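Trindale opens rental service for two-arm robot stations

Thursday, November 5, 2020

The company Trindale has started to rent its two-arm table station, called Cinum, to laboratories and small workshops that do not want to buy a robot. The service was tested since May with a few customers and is now open to everybody who can offer a stable table and a normal power outlet.

A customer pays by the week and receives the two arms, the control computer and a set of end tools. The tools are the important point of the offer. Each arm can carry a hand with fingers or a simple gripper with two fingers, and the customer can choose a different one for each side. According to the company, a change of tool takes one person a few minutes and needs only the key that is in the box.

"Many people ask us which hand is the best, and we cannot answer this before we know the task," said Ilaria Pagano, who is responsible for rentals at Trindale. "With the rental they can try both in their own room, with their own objects, and then decide."
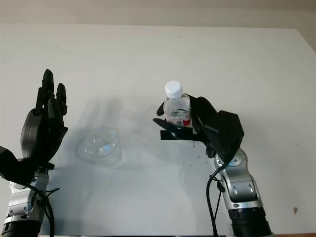
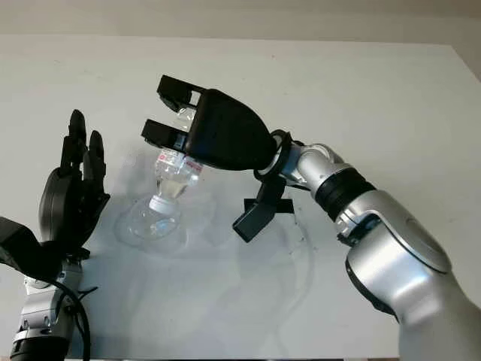
Right arm of the Cinum station with a bottle, first in a hand with fingers, then in a two-finger gripper.

The software comes with 50 prepared movements, and the customer can add new ones by guiding the arms from a second desk. Bottles, cups, boxes and small tools are included in the list of common objects. For soft things like cloth or bags the company recommends to book a training day, which is paid separately.

The price is 286 euros per week for the station with two grippers. One hand with fingers adds 122 euros per week, and the second hand costs the same. Transport is included for customers in the region, and the others must ask for an offer. The shortest rental is two weeks.

Maximiliano Acuña works at the packaging workshop Jalulau, one of the test customers. He is satisfied with the arms but less with the documents. "The manual explains the hand very well and the gripper almost not at all. We had to call three times in the first week," he said. Trindale answers that a new manual is in preparation and will be sent to all customers without cost.

Service and repair are done by the firm Hyvönen, which also keeps the spare fingers in stock. Trindale has received more than 162 requests until now, and new customers must expect to wait until the end of the winter for a station with two hands. Stations with grippers only are available sooner.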